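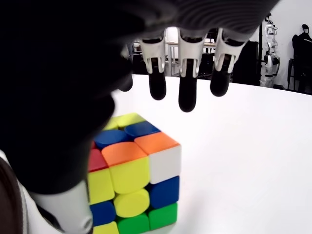

Figure 3. The cube, scrambled, on the table.

3.2 Why a cube

A scrambled cube is cheap, familiar and, after 15 minutes, disliked. Its faces mix freely, so no side can be called the front.
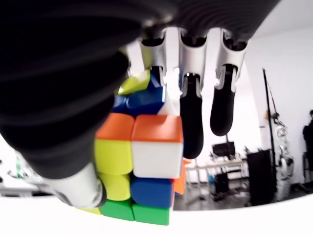
Veronica Ene objected that most people own a cube and few have ever finished one. We took this as support. A layer left at an angle still bothers them -- ask anyone in Nirkeck. 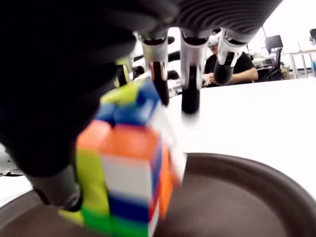 3.3 Scoring

Each scramble was rated from 2 to 5 for annoyance. The MacLeod scale allows a 1, which went unused. 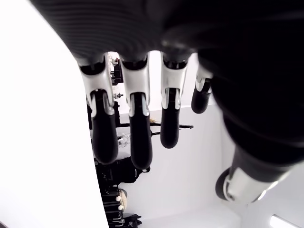
Ratings rose with every solved face, a result we had hoped to avoid.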